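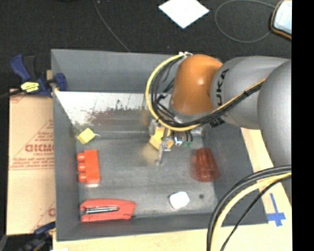 Home Topics Household Water and plumbing Index Contact

Stopcock (household)

A stopcock, also called a stop tap or stop valve, is a valve that shuts off the supply of cold water to a building. Most homes in Britain have two. The inside stopcock belongs to the householder. The outside one usually sits under a small cover in the pavement or at the edge of the property, and may serve more than one home.

Location

The inside stopcock is normally fitted where the supply pipe enters the building. In houses this is often under the kitchen sink, but it may also be in a downstairs toilet, a hall cupboard, a cellar or beneath floorboards near the front door. In flats it can be in a shared riser cupboard.

Operation

Turning the handle clockwise closes the valve. Water already in the pipes, and in any storage tank, will keep running until it has drained, so a tap may flow for a while after the supply is off. Older valves have a brass crutch handle that needs several turns. Lever valves close with a quarter turn.

A valve left fully open for years can seize. Plumbers commonly advise closing and reopening it twice a year, then turning it back slightly from the fully open position. A stiff handle should not be forced, as the spindle may shear. Penetrating oil left overnight will free many of them.

Faults

The most common fault is a weep from the gland nut, just below the handle. It can often be cured by tightening the nut a little or by repacking the gland. A worn washer lets water pass when the valve is closed, and replacing it means turning off the supply at the outside stopcock first.

Remote shut-off

Electrically operated valves allow the water to be turned off from a wall switch. They are useful where the stopcock is hard to reach, or for people with a weak grip. The Breneo and Oseo types both fit on the pipe after the existing stopcock – they do not replace it.

Zeltcombe survey

In August the Zeltcombe household safety group visited 200 homes in the town. Residents of 20 could not find their inside stopcock, and in 4 it had been covered by a fitted kitchen. The results were written up by Tatiana Vaněk and Hwa-young Jang.

See also: Burst pipe; Cold water tank; Gate valve; Pipe lagging

Last edited 23 Feb 2026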